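Two Bins and a Borrowed Rulebook

Inside the picking club at Closberg Technical College, where the season is decided by the things a robot can't hold

The Closberg picking club meets at 6 in the evening, after the machining classes have cleared out of the ground floor. Its members are second- and third-year students. They get no course credit. What they get is access to an industrial arm, a shelf of grippers in varying states of repair, and a place in the Skatholm league, a student competition in which a robot moves mixed objects from one metal bin to another against the clock.

The task sounds small. A set of objects goes into the first bin. The robot has to take them out one at a time and put them into the second. A person may start the run and may stop it. Touching anything in between costs the team the run.

Scoring is simple enough to fit on a card. An object moved cleanly earns its full value. An object dropped outside both bins loses the same amount. An object dropped back into the first bin costs only time. Two objects lifted together count as one, at the lower value of the pair, which teams dislike and the rulebook has kept for every season so far.

Closberg entered the league late and finished near the bottom in its first season. The post-season notes, kept in a shared folder and written in the flat style of a lab report, put most of the lost points down to three causes: grasps placed too close to a wall, thin objects lying flat on the floor of the bin, and anything wrapped in clear film. The notes contain no mention of bad luck.

A log in place of a demo

Over the past season the club recorded 2602 pick attempts. Each one has a line in the log: object, starting pose, grasp chosen, result, and a free text field that members are asked to keep short. Most of them comply. The longest entry runs to four paragraphs and concerns a sponge.

The log exists because of an argument. In its first season the club tuned by eye. Somebody would change a threshold, run the robot a few times, and announce an improvement. A week later another member would change it back for equally good reasons. Two members proposed that no parameter be changed without a batch of recorded attempts before and after. The proposal passed by a thin margin and has been unpopular on busy evenings ever since.

It has also settled several questions. The club had believed that its failures came mainly from poor grasp choice. Sorted by cause, the log showed that 181 attempts had failed in the final stage of the approach, with a usable grasp already chosen and the gripper touching a bin wall on the way down. The planner was treating the wall as a thin sheet. A real bin has a rim, and its sides are seldom perfectly upright. After the bin model was remeasured and given a margin, that class of failure shrank enough to drop out of the weekly summary.

The margin had a price. Objects resting against a wall became unreachable under the new rule, and the planner skipped them. The present version uses the full margin in open floor and a reduced one near a wall, with the arm slowed for the last part of the descent. It is a compromise, and the code comment beside it says so.

Film, foil and flat things

Depth sensing does poorly with clear plastic. Light passes through it, bounces off it, or does some of each, and the resulting point cloud has holes where the object should be. Foil has the opposite trouble. It returns plenty of light, much of it from the wrong direction, and a crinkled packet can show up as a patch of spikes.

The club's software, called Jilo, started as a coursework project and still carries the folder names to prove it. It handles film in two steps. First it looks for regions in the color picture that have strong highlights and poor depth. Then it fits a plane through whatever depth readings remain and aims for the middle of the region. The method is crude. On wrapped objects it beat the learned model the club tried before it, mainly by failing in ways that could be predicted.

Holding a wrapped object is a separate problem. If the fingers close on loose film alone, the contents hang below and swing when the arm moves. The club lowered the acceleration limit for anything flagged as film and added a short pause above the bin before the traverse. Those two changes cost time on every wrapped item. Members still disagree about whether the time is well spent, and the log has so far supported both sides, depending on which month is selected.

Flat objects remain the weak point. A block can be pinched on two faces. A packet lying on bare metal offers nothing to pinch, and pushing down on it only presses it flatter. The current approach drags the object toward a wall until an edge lifts. It works on stiff packets more than on soft ones. A scoop-shaped fingertip is on its fourth printed version, with the first three in a drawer marked "do not use."

Cylinders are treated as easy, which the log does not entirely support. A short one on its side will roll away from the first finger to touch it. The fix was to line up the fingers across the axis and close both at the same rate. A ring adds a choice, inside or outside, and Jilo always goes for the outside.

Keeping the bins still

A fair amount of the club's time goes to matters that never appear in a paper. Bins shift. When a gripper drags an object against a wall, the wall takes the load, and a bin that has moved by a small amount puts every later grasp off by the same amount. Closberg clamps its bins together and marks positions on the table with tape. New members are shown the tape before they are shown the robot.

Cables are the other standing item. A loop that is long enough for the wrist to turn in one direction may be short in the other, and a loop long enough for both will find something to catch on. The club checks cable travel by hand, at low speed, through the full set of wrist angles used in a run. This takes most of an evening whenever the routing changes, so the routing is not changed often.

Calibration is done at the start of each session. The arm touches a set of known points, the error is written on the whiteboard, and if it exceeds 2 millimeters the session begins with finding out why. Several sessions have consisted of nothing else.

What the students take from it

The college's robotics courses run largely in simulation, where bins have no dents and objects have a known mass. Members describe the club as the place where they learned to distrust a clean result. One had spent a month on a grasp ranking method that performed well in software and made no measurable difference on the machine. It stayed in the notes as a negative result, with the data attached.

The work is divided by subsystem: perception, planning, hardware and the log. People rotate each term. The rotation slows things down, and it means that the person who wrote the gripper driver will at some point have to explain it to the person who must now repair it. Documentation has improved as a result. It remains thin around the emergency stop wiring, which is to be redrawn before November.

Money is short in the ordinary way. The club buys test objects at discount stores and keeps them until they fall apart. A worn object is no longer the same object – foil softens, cardboard loses its corners – and the log now records when an item was replaced. That column was added after a drop in success rate was traced to a packet that had been picked 172 times.

The next league round uses a set of objects that teams will not see in advance. Closberg has been preparing by asking people outside the club to fill the front bin, with no instructions beyond a size limit. Results have been uneven. Film-wrapped items are moving across more often than they did last season, flat packets only slightly more often. The fifth fingertip is being printed.

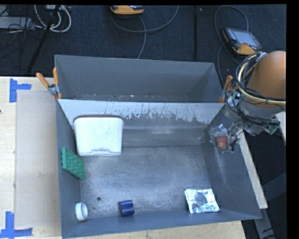 Ansari wrote in to say that the slow descent near walls deserves a second look: in an earlier league season another team had used the same trick, and found that most of the benefit came from the pause before the move and hardly any from the lower speed. The letter suggested logging the two separately for one batch, with the same objects in the same poses, and offered to send over the old run sheets for comparison.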